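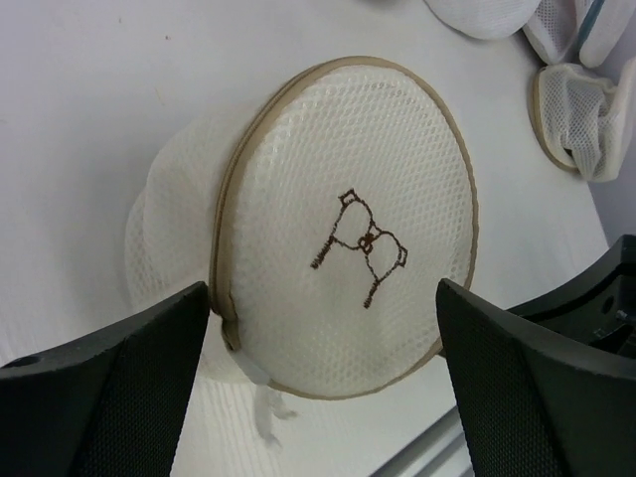
Geum Wash Room, Kulovville
Grant update to Grovura, posted in February by the project coordinator
Filed under: Reports, Laundry

Hello again to everyone at Grovura! I owe you a midway report and I'm going to write it the way I wrote the last one, which is at the kitchen table with my notebook open and a cup of tea going cold. The spreadsheet is coming separately.

The short version is that the wash bags are out there and people are using them. When you funded us we had a row of machines, a good folding table and a lot of complaints about delicates. Straps wound round the agitator, hooks caught in somebody's sweater, an underwire working its way out through the side of a cup. We asked you for money to buy mesh bags and lend them out with every wash, plus a bit more for thread and zipper pulls so we could keep them going. That part has gone well, and I'll get to the part that hasn't.

How many, and where they are

We bought more than 700 bags in the end, in several shapes. The flat rectangular ones are for socks and baby things, and the drawstring ones mostly go out with tights. Then there are the round ones for bras, with white mesh, a tan-brown binding round the rim, a tan zipper and a bra stitched on the front in dark brown thread, with a little bow in the middle. I was rude about that embroidery when I was ordering (it seemed a bit much) and I take it all back. It's the best label we've got. People who don't read English, people who've left their glasses in the car and people who simply don't read signs all know what goes in that bag. I've asked Droltum, our supplier, whether they do anything similar with a sock on it. No luck so far!

Up to the end of last month we recorded 907 loans. A loan means a bag went out from the desk and somebody wrote it in the book, so busy mornings are surely undercounted. I've been leaning on everyone to write things down, myself included.

What people tell us

Mostly they tell us about bras, I'm afraid. A good one costs a lot, and quite a few of our regulars had been washing theirs by hand in the bathroom sink after a full shift because they didn't trust a shared machine. Now they zip them in and put them through with everything else. One woman told me she'd got her evenings back, and then she laughed and said well, a bit of one evening. I wrote it down anyway.

We've had useful grumbles too. The bags come out of the dryer hot at the zipper, and some people would like a bigger one for padded bras that shouldn't be squashed. Several people wanted to know if they could buy one to take home, and at the moment they can't. I'd like to talk to you about that, and I've put it at the end.

Wear and tear

Okay, the repairs. I told you in the application that the mesh would be the first thing to go, and I was wrong. The mesh is holding up fine. Our trouble is at the ends of the zippers, where the tape gets folded under the binding. That's where you start seeing a tuft of white frayed stuff hanging out, and the fabric end works itself loose and flaps. The bag still zips, so it goes back on the shelf, and the next person gets a slightly worse one. Left alone, I think those loose threads will end up wrapped round a hook, and then we've got the same tangle we bought the bags to prevent.

So we've changed how returns work. Every bag gets turned over on the table and looked at along the zipper before it goes back. If there's fraying it goes in the mending basket. Trim the tuft, tuck the end back under, and run a few tight stitches across it with heavy thread. Don't pull the strands, please, whoever you are, because they just keep coming. I've put a note on the wall about it and somebody has already drawn a smiley face on the note.

The mending basket has 30 bags in it as I write. I'd hoped it would be empty by now, and I'll be straight with you, we got behind over the winter when the heating was off in the back and sewing in gloves is no fun at all. The heating's fixed. The mending hour has started up again at four in the afternoon, with tea, and we're getting through them.

Two things that didn't work

The color tags were a flop. I'd planned to tie a colored ribbon on each bag to show which shelf it came from, and the ribbons knotted themselves together in the wash so thoroughly that we cut them all off. We've gone back to sorting by shape, which takes a minute and needs no ribbon.

The other one was the return box by the door. Lovely idea, and it filled up with lost gloves and takeout menus. Bags come back to the desk now and the box holds clothespins.

Money

We're a little under on bags, thanks to buying in one go, and a little over on thread and needles. I'd like to move some of what's left from the first line to the second, if that's all right with you. Nothing else has shifted. Receipts are in the folder with the spreadsheet, and one of them is slightly tea-stained but you can read the total.

What's next

Between now and the final report I want to clear the basket, get the loan book onto something we can search, and try a small batch with a sturdier zipper end. Droltum have said they'll send us a few to test. We'd wash them alongside the ones we've already got, same machine and same load, and see which start to fray.

And then the take-home question. I'd love to let our regulars keep one bra bag each once they've borrowed it a few times. They look after them better than we do! It would mean ordering more round ones, and I don't want to do that without asking you first. Could you let me know before we place the spring order? A short email is plenty, or come by and see the place running. Mornings are the loudest, if you like that sort of thing, and there's always a chair free by the folding table after lunch.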